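To: Sanda Street Residents List
Subject: Re: Kitchen swap shelf and the hall cupboards

Replying to the whole list as a few people wrote to me separately with much the same points. The earlier message is quoted first and my reply follows.

> Can somebody tell me what is happening with the kitchen cupboards at the
> Abernathy hall? I went to borrow the big colander and could not get the
> left-hand door open. Also there were 2 boxes of crockery on the floor
> under the bench and I didn't know if they were for the swap shelf or for
> the tip. I have a slow cooker to give away and would rather not add to
> the pile if nothing is being taken. I'm in Clandard Court so it is a bit
> of a hike to come down and find it locked.

The left-hand door has dropped on its hinge. Lift it by the handle and pull and it will open. New hinges are on order from Rovham and I will fit them when they turn up, hopefully in August. Please don't lever it with a butter knife. The edge is already chipped.

The boxes under the bench are for the swap shelf. They came from a unit being cleared and I have not had time to wash what is in them. If anyone wants dinner plates, take them and give them a wash at home.

The shelf itself is going well enough that we need to agree on what goes where. At the moment baking tins are stacked on glassware, and a jug lost its handle last month. I propose the following.

Top shelf

Light things only. Plastic containers with their lids on, colanders, sieves, cake tins. If a container has no lid, put it in your own recycling.

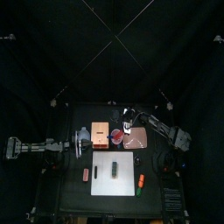 Middle shelf

Glass, mugs, jugs and bowls. No more than 2 high. Put a tea towel between anything with a glaze you care about. There is a stack of old tea towels in the drawer to the right of the sink, and they can go home with the item.

Bottom shelf and floor

Heavy pots, casserole dishes, slow cookers and anything with a cord. Tape the cord to the body so it doesn't trail. Anything electrical needs a note on it saying whether it works and when you last used it. I can't test appliances and neither can the hall. If there is no note I will leave it a fortnight and then take it to the e-waste drop-off.

Knives

This was the point most people raised. Sharp knives should not be on the shelf at all. Kids come through the kitchen during the afternoon playgroup and the shelf is within reach. If you have good knives to pass on, post to this list and arrange to hand them over in person. Wrap the blade in cardboard and tape it. Butter knives, wooden spoons and spatulas are fine in the cutlery tub. Children's play cutlery should go in the toy crate by the side door so that it isn't mixed in with the real stuff.
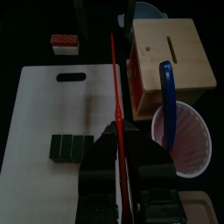

Can I leave things at the hall after hours?

Leave them only when the hall is open, which is until 7 pm most evenings. Bags left on the step get rained on or picked through, and the mess ends up in the garden bed.

On the slow cooker: yes please, bring it down. There are 2 households on the Clandard side asking for one. If you can't manage the walk, reply to me off list and I'll pick it up in the car.

One more thing. Whoever borrowed the large stockpot, the lid is still here, hanging behind the door. You may want it.

If you disagree with any of the shelf arrangements, say so on the list before the end of the month. Otherwise I'll print labels and stick them up.

Regards,
Hall kitchen contact
Sanda Street Residents List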